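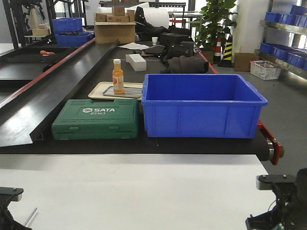
Residents > Trudetti Court > Minutes
December | Posted by the Secretary

Meeting opened 7:05 p.m. Last minutes approved with one spelling fix.

Boiler: Rusto quoted $2,704 for the pump. Aasen has not replied. Agreed to accept Rusto if nothing comes by the next meeting.

Bike storage: racks stay where they are. Unit owners to tag bikes.

Snow: $357 paid to Gestetti. Salt budget set at $200.

Closed 8:10 p.m.

Comments

2B: Does the pump price include labor?

Secretary: Yes, parts and labor.

4A: Where do we get the bike tags?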